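Shared Workrooms Deserve a Line in the Town Budget

Opinion, October

Towns have long accepted that a library is a public duty. Few residents of Cundden would ask that the reading room on the main street pay its own way, and no serious candidate for office has proposed it. The same understanding has never been extended to the shared workroom, a plain, well-lit space with sturdy tables, power at the wall, and a door that opens to any resident with a project and a free afternoon. It is the position of this publication that the time has come to extend it.

The case begins with housing. Of the homes built in Cundden in the past 25 years, the greater part are apartments or small attached units without a garage, a basement, or a spare room. A household of this kind has nowhere to reglue a chair, cut a paper pattern, or lay out the parts of a bicycle. The kitchen table must be cleared by dinner. Work that was once done at home is paid for, put off, or given up, and the skills that go with it are lost within a generation. 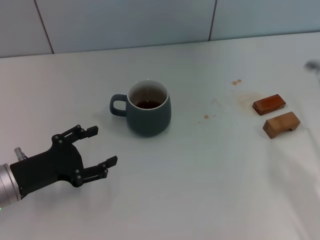
Private providers have filled part of the gap, and they should be given credit for it. Clullia, which operates two membership studios in the region, offers good facilities and long hours. Its fees, however, place it beyond the reach of many of the people who would benefit most, and its contracts run for a full year. A retired resident who wishes to mend one lamp is poorly served by an annual contract. So is a student who needs a large flat surface for a single weekend in the spring.

The neighboring town of Pisis took a different course. Its council converted a disused records office into a public workroom, open until nine in the evening, at no charge for the first 16 hours of use each month. In its first year the room recorded 1,148 separate bookings. The council had planned for far fewer, and it has since had to limit advance reservations. Demand on this scale should settle the question of whether people want such places. What remains is the question of who should pay for them, and how they should be run.

On payment, the answer is the general fund. Grants are welcome for fitting out a room but are a poor means of keeping it open. The experience of the Khamphan Hall project is instructive. The hall opened with a generous one-time award, a full set of tools, and no provision for cleaning, insurance, or repairs. It closed before its third winter, and the tools were sold. A modest yearly sum, set in advance and protected from midyear cuts, would have served that neighborhood far better than the original award.

On management, the town should resist the urge to specialize. Planners are often drawn to rooms designed for one craft and supplied with costly equipment for it. Such rooms photograph well at their opening and stand idle by the following summer. Plain tables, bare walls, and good storage will suit a quilter in the morning and a model builder at night. Surfaces should be easy to wipe down and cheap to replace. Walls should be finished in simple panels or paint, so that a damaged section can be put right without closing the room.
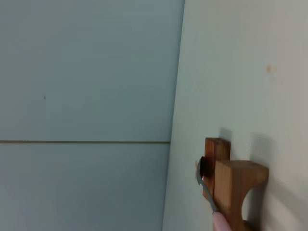
The meeting of two pale wall surfaces, with a narrow seam running across one of them.

Objections have been raised on grounds of safety and of noise. Both are reasonable. Power saws and open flames have no place in a room without trained staff, and the rules should say so in plain terms at the entrance. Noise can be managed by limiting evening hours to quiet work, as Pisis has done from the start. Neither objection amounts to an argument against the principle. Swimming pools carry greater risks, and the town operates one.

A further objection holds that a public workroom would compete unfairly with local repair businesses. The concern deserves an answer in the form of records, kept from the first month and published each year, showing what the room is used for. Should real harm be found, the rules can be changed.

The council will take up its spending plan before the end of the year. A petition carrying the names of 2,000 residents already asks that the vacant ground floor of the old Cundden exchange building be considered for this purpose. The council should place the proposal on its agenda, publish the expected yearly cost, and put the matter to a vote.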